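Smoothing marker poses without losing the small moves

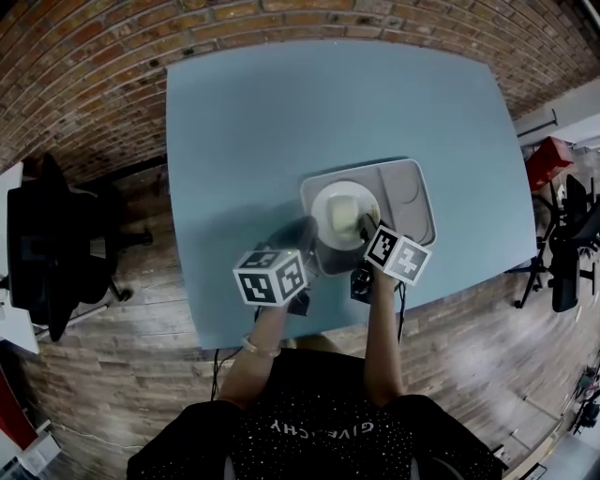

Posted by Yaa Asamoah on Thursday – filed under tracking, tooling

I spent most of this week on the pose code for the hand-held grippers. Each one carries a cube with coded faces, and the tracker turns those codes into a position and rotation for the gripper under it. When two faces of a cube are in view the pose is solid. When only one is, it can flip, and the track suddenly tilts a few degrees and back again.

My old fix was a low-pass filter over everything. It hid the flips but it also rounded off the short wrist turns you get near a plate, and those are the parts we want the policy to learn.

The new version solves for all visible faces together and keeps both candidate poses when there is only one. It then picks the one closer to the last good pose, unless the gap is longer than 200 ms, in which case it marks the section as missing. I run a light filter after that, with a window of 3 samples.

On the Mirkdale set, which has 390 takes, the old code left flips in 40 of them. I haven't finished going through the new output, so no number for that yet.

Thodoris Michailidis asked why I don't fill the missing sections with a spline. I tried it. The curves look fine in the viewer, but the gripper opening comes from a separate stream and the two drift out of step across a long gap. I'd sooner drop the section.

Still to do: the left and right tracks can swap labels if the cubes get close together. Gotura, our replay tool, doesn't warn about this – it just plays the swapped hands. I'll add a check on cube IDs before export.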